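Section 4. Preparing the Packing Station and Its Staff

This section covers the first two weeks after the Plininent arm is mounted at a hand-packing station. Mounting and wiring are in Section 3. The site lead carries out steps 1 to 4 with at least one packer from each shift present.

4.1 Before the first shift

1. Post the new task sheet at the station. It replaces the hand-packing sheet and lists which items the arm picks and which stay with the packer.

2. Confirm that every packer on the roster has signed the safety sheet. Packers who have not signed may work at other stations but may not reset the arm.

3. Set the starting rate to 90 picks per hour. Do not match the old hand rate during the first week.

4. Run the pick rehearsal in the simulator before running it on the line. Open Rehearsal, choose Wrist View, and step through the approach one move at a time. Stop the approach with the yellow item in the gap between the gripper fingers. Let each packer take a turn at the controls.

Note: Surface patterns in the simulator do not need to match your bench. Leave the default settings in place unless your site lead has been told otherwise.

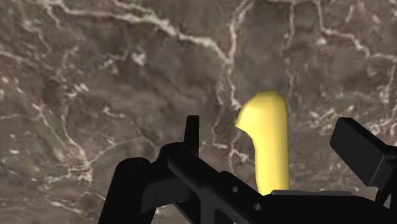
Who decides when the rate goes up?

The site lead decides, after talking with the packers on both shifts. The arm does not raise its own rate, and the office cannot change it remotely.

4.2 Changes to the packer's job

The packer no longer lifts every item into the carton. The main duties become loading the infeed, checking finished cartons, and clearing stops. These duties involve more standing in one place than hand packing did. Rotate packers to another station every 90 minutes and provide a floor mat.

5. Assign one packer per shift to the stop log. Each entry needs the time, the item code and what was done to clear the stop.

6. Hold a short review at the end of each shift for the first ten working days. Record complaints about pace or noise in the same log.

7. If the log shows fewer than five stops per shift for three shifts in a row, the rate may be raised to 148 picks per hour. The upper limit for this gripper is 161.

CAUTION: Do not reach into the pick area to straighten an item while the arm is paused. Pause holds the arm in position but does not remove power. Press Stop and wait for the lamp to go out.

CAUTION: Stop log entries must not be used to score individual packers. At the Fivville site, packers began clearing stops without logging them, and a worn finger pad was missed through most of March.

4.3 Contacts

Questions about rates and rotation go to Gert Matlala, site support, extension 38. Gripper parts are ordered through Kruger using the form in Section 9.

Section revised 05/05/2023.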